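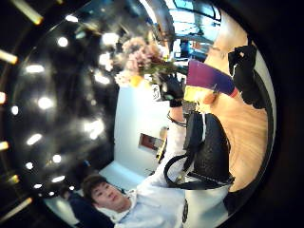

Homewares and gift retailer Semlow has extended its automated stock handling program to the shop floor of its Doltton store, following a trial in the company's Relldale warehouse that finished in December. The program now covers the picking of customer orders, the return of misplaced goods to their displays and the preparation of click-and-collect parcels. Floor staff continue to handle stock by hand for much of the day, and the range they deal with is mixed: a worker in a hooded sweatshirt and a black glove may be holding a bouquet of pale pink flowers by the stems with a black handbag hanging just below it. Items of this kind, which bend, crush or swing when lifted, remain the most difficult part of the work to hand over to machines.

Under the new arrangements, two mobile picking units operate in the Doltton store before opening and again after the evening close. The units collect boxed and rigid goods from the back room and bring them to a packing bench, where an employee checks each order against the docket and seals the parcel. Soft goods, flowers and anything with a loose strap or handle are still picked by staff.

Maribel Lozano, operations manager for Semlow, said the change had altered the shape of the working day more than the number of people in the building. The early shift, which formerly began at 4 a.m., now begins at 6 a.m., and the time once spent walking between the back room and the displays has been moved to customer service and order checking.

"We have kept the same team on the roster," Ms. Lozano said. "What they do in the first part of the morning is quite different, and we recognize that it has taken some getting used to."

No positions were removed as part of the program, according to the company. Two employees have moved into a new role called floor systems attendant, which carries a higher hourly rate and includes responsibility for clearing stoppages, charging the units and recording items the units fail to pick up. Jhonatan Huanca, one of the two attendants, previously worked in receiving.

"I lift a lot less than I did," Mr. Huanca said. "There is more paperwork, and when a unit stops in an aisle you have to leave whatever you are doing and go to it."

Staff representative Edit Pap said employees had welcomed the later start but had raised concerns about the pace of work at the packing bench, where orders can arrive faster than one person can check them. A second bench has been requested. Ms. Pap also asked that records kept by the units not be used to measure the output of individual workers. Semlow has agreed in writing to that condition for the length of the current agreement.

The picking units were supplied by Urrego, which also provided four training sessions for store employees. Blair Tennant, who led the sessions, said attendance had been extended to casual staff at the request of the store.

Semlow will review the Doltton arrangements before deciding whether to introduce them at other locations. Employees may submit written comments to the store office until the review closes.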